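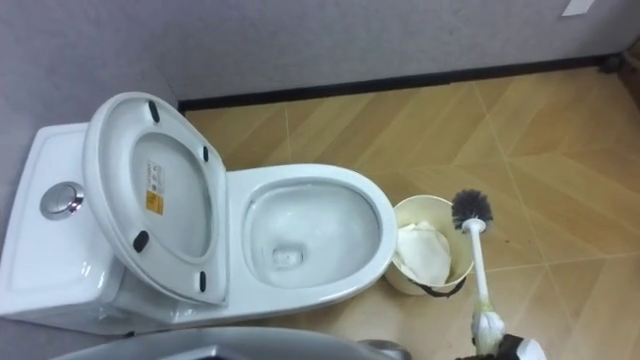 One-piece toilet at Bratside, lid up, waste bin alongside.

Apr 17, 2025
By the Bratside housekeeping desk

Search this site Enter keyword Go

Progress report to the Chávez fund, restroom upkeep grant

Quick one this time, the full accounts come separately. Money received, most of it spent where we said. Brushes, holders, liners, descaler, and the repair to the leaking shutoff on the upper floor. Grant covers 157 toilets across the Bratside buildings. Deep clean finished on 80 percent of them. The remainder are in the old wing and waiting on the plumber — valves first, then us.

One-piece models are going faster than the old two-piece ones. No seam between tank and bowl, so no scrubbing in there with a toothbrush. Time saved is going into the underside of the seat and round the bumpers, which got skipped a lot before November. Now on the checklist. Lid and seat up before the brush comes out, every time.

Brush holders: one per stall, on the floor next to the toilet. We asked Volum for wall mounted and the quote came back too high. Staying with the floor kind.

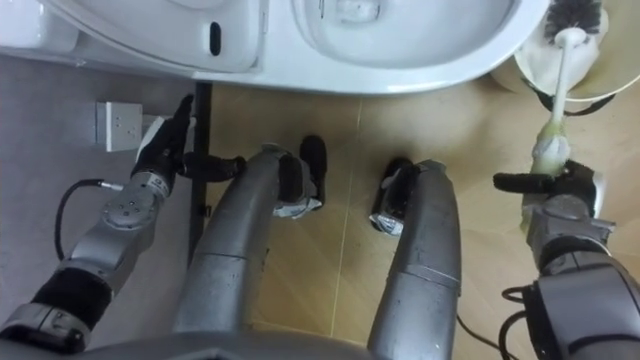

How often are the brushes replaced?
Every 30 days in the public stalls, and sooner if the bristles go flat or the handle cracks.

Cleaner. We switched to Clorik in the winter. Works fine on limescale at the water line if it gets left alone long enough. Biggest complaint from the crew is the smell in the small rooms with no window. Looking at a milder version, price not confirmed yet. Will send you the figure when we have it, and we wont order before you have seen it.

Training sheet is rewritten. Order is now rim, walls, water line, drain, then drip the brush over the bowl before it goes back in the holder. Old sheet had the floor before the bowl, which meant doing the floor twice.

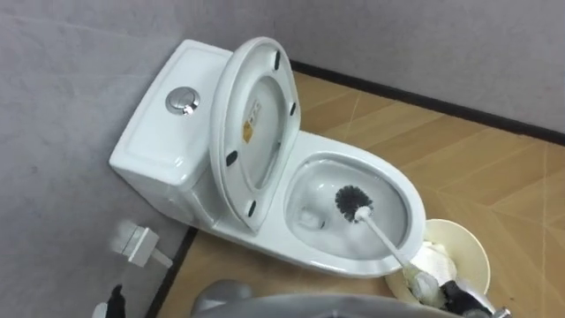
Page 2

Still open: the bin question. Small open bins are easy to empty and people use them. Lidded ones look better but cost more and the pedals break. We would like to keep the open ones and put that line of the budget into liners. Need a yes from you on this before the next order.

Also outstanding — the old wing valves, and the invoice from Volum for the holders (came with the wrong adress, sent back). Underspend on gloves, overspend on descaler, close to even overall.

Next report after the old wing is done.

Comments

oldwing_tenant: When is the old wing getting its turn? We have been asking since November.

mopsandmore: Agree on open bins. The pedal ones at our place lasted one winter.

third floor east: Please go with the milder cleaner, the smell hangs in there till lunch.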